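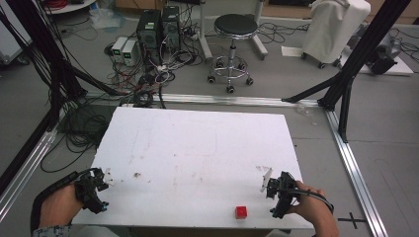

Prirkstead Community Theatre is looking for people to help us paint, build and dress the set of our next show, and we'd love to hear from you whether you've held a paint roller before or not! The play is Padilla, a new two-act comedy about a family who run a failing roller rink on the prairie. Our designer, Jonalyn Villanueva, has dreamed up a world that is almost entirely white at curtain-up and fills with colour as the family starts talking to each other again. A big white board flat on a grey floor with one small red cube on it gives you the feeling she's after, with all that pale space and your eye going straight to the bright thing. Now we need to do that at the size of a stage.

We rehearse and build in the old Raltine warehouse behind the rail yard. It has good light, a proper loading door and a kettle that takes its time. The auditorium is five minutes' walk away and seats 145, so the back row is close enough to notice a sloppy edge, and the front row can practically lean on the scenery.

What we're looking for

Scenic painters. You'll prime and paint flats, then learn how to age them so they look like a rink that has seen a few decades of skates. Jonalyn will teach you spattering, dry brushing and her glaze recipe, which she guards fiercely but will share with anyone who cleans their brushes properly.

Builders. If you can measure, cut and drive a screw straight, come along. Rory Jardine runs the workshop and is just as happy with a retired cabinetmaker as with someone who once put together a bookshelf and rather enjoyed it. You'll get a tool safety session before you touch a saw.

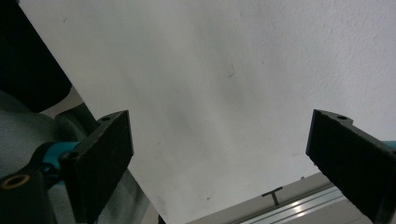

Prop makers. There are 441 items on the prop list at the moment (the second act has a garage sale in it, and the playwright was thorough). Lots of these are small, fiddly, delightful jobs: hand-lettered price tags, trophies, a tray of very convincing nachos. Some can be made at your own kitchen table if getting out in the evening is tricky.

Stage crew. Three people to work backstage during the run. You need to be able to move quietly in the dark and stay cheerful through a scene change that lasts eleven bars of organ music. Crew must be free for the technical rehearsals and every performance, so please look at your calendar before putting your hand up for this one.

What you'll need

Clothes you don't mind ruining and closed-toe shoes. We have gloves, masks, safety glasses and ear protection in most sizes. Participants should be 16 or older, and anyone under 18 needs a signed form from a parent or guardian.

You don't have to commit to the whole build. One evening a week is terrific, and so is a single Saturday. 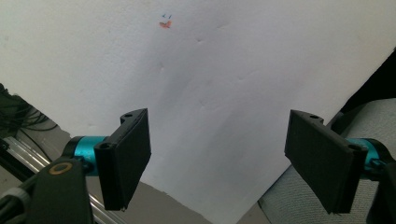 What you'll get

These are unpaid roles, but we do feed people. There's soup and bread at every evening session, plus two tickets to the show and your name in the program. If you're a student building a portfolio, Jonalyn is glad to write a reference, and you're welcome to keep sketches and samples of your own work. Prarnach Hardware on Centre Street also gives our crew a discount on paint and brushes for the length of the production.

The warehouse is on one level with a ramp at the loading door and an accessible washroom. The paint area can get a bit smelly, so tell us if you're sensitive to fumes and we'll find you something at the other end of the building.

How to put your name down

Send us a few lines with your name, which role appeals and which evenings suit you. No résumé needed! If you have a photo of something you've made, we'd love to see it, even if it's a birdhouse or a birthday cake. Leave a note at the box office or use the contact form on our website, marked "Padilla build".

Names in by 13 Mar 2020, please. Rory will phone everyone back to arrange a first visit.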